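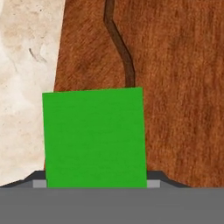 **Efa Mathias** wrote:
Oh, I love that green, but I'd be nervous of it on all four walls. We did our back bedroom in something close, and by August everybody who slept in there looked seasick. Have you thought about keeping it to the wall behind the bed?

**rhydian_m** wrote:
I'm going to disagree with Efa (sorry, Efa!). One painted wall always looks to me like somebody ran out of money halfway. If you love a bright green, go all the way round and do the baseboards too. Our hallway has been that way for six years and I still smile when I come in with the groceries.

**Kipchumba** wrote:
How much light does the room get? Mine faces north, and the cheerful green I picked from the card went the color of canned peas. I'd paint a big piece of cardboard first, two coats, and move it about for a week - morning, evening, lamps on, lamps off.

**Pola** wrote:
Thank you all so much, this is my first house and I've been going around in circles! It's a small room, one window, faces west. My sister says white and be done with it. I have 272 dollars left for paint and brushes, and I'd like to keep 20 of that back for new curtain hooks.

**Efa Mathias** wrote:
West is kinder than north, I'll give you that. Rhydian, a hallway is somewhere you walk through, though - you don't lie there with the flu staring at it.

**rhydian_m** wrote:
I have had the flu in a green room and got better just the same. But yes, do Kipchumba's cardboard, and buy the good roller.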